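Bridmont workshop — notebook
Apr 30, 2025

Spent the morning on bricks for the Lelluvard sorting kit, which was a nice change from paperwork. The bin we bought second-hand has a bit of everything in it, so I've been pulling out small sets and trying them on the grey tabletop to see which colours stay easy to tell apart under our lights. The blue three-stud and the little yellow two-stud are my favourites so far (the yellow goes nearly orange in here!). Green is fine too. I like a good gap between pieces — crowd them and the shadows run together and it all gets muddy.

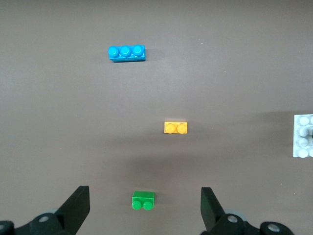

White pieces and the cleaning question

I'd been putting this off. White shows everything, and the chunky white block with the pegs has grey smudges on the peg faces and more along the top of the plate. A couple of the pegs look pretty good, mind you. My plan is warm water with dish soap, 32 degrees, soak for 18 minutes, then a soft toothbrush in between the pegs. No bleach, please — I don't want anything going yellow on us. If the scuffs stay, they stay.
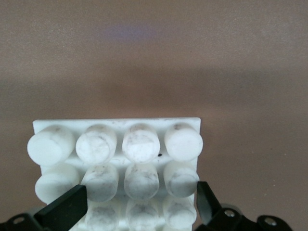 Prastport wrote back to say they gave up on white altogether and only use coloured bricks now, as the kids there never minded. Fair enough, but I'd still like to try one wash first. About 130 pieces left in the bin to go through. Need a new toothbrush and a colander.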